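# Neues aus der Snackecke

Ich melde mich mal wieder aus der Idora, und diesmal geht es ums Essen (worum auch sonst im Mai, wenn alle Hunger haben und keiner kochen will). Die Snackecke im zweiten Stock wird neu sortiert! Rocío Solís hat die Sache angestoßen, nachdem sie zum dritten Mal vergeblich nach einer Nudelsuppe gewühlt hatte, und seitdem reden wir in jeder Pause über Körbe und Dosen.

Beim Sortieren auf dem Holztisch gab es sofort Streit: Kommen die Tütennudeln zu den Knabbersachen oder kriegen sie ein eigenes Fach? Ich bin klar für ein eigenes Fach. Wer um 16 Uhr eine Maruchan will, der will eine Maruchan und keine Chips.
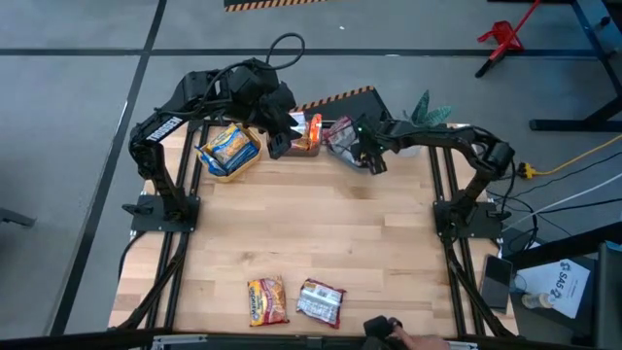
Zakhar Zhuravel sieht das anders, er hätte am liebsten alles zusammen in einem großen Korb. Na ja. Geeinigt haben wir uns erst mal auf Folgendes: Knabberzeug kommt in Körbchen und durchsichtige Behälter, Nudelpackungen liegen flach daneben, und nach 10 Tagen wird neu abgestimmt.

Bezahlt wird weiter in die Blechdose, zwei Euro für Nudeln, alles andere einen. Wünsche für die nächste Bestellung nimmt Shabnam Rana entgegen, bitte höchstens drei pro Nase – und ja, scharfe Sorten sind ausdrücklich erlaubt! Ich habe meine schon abgegeben.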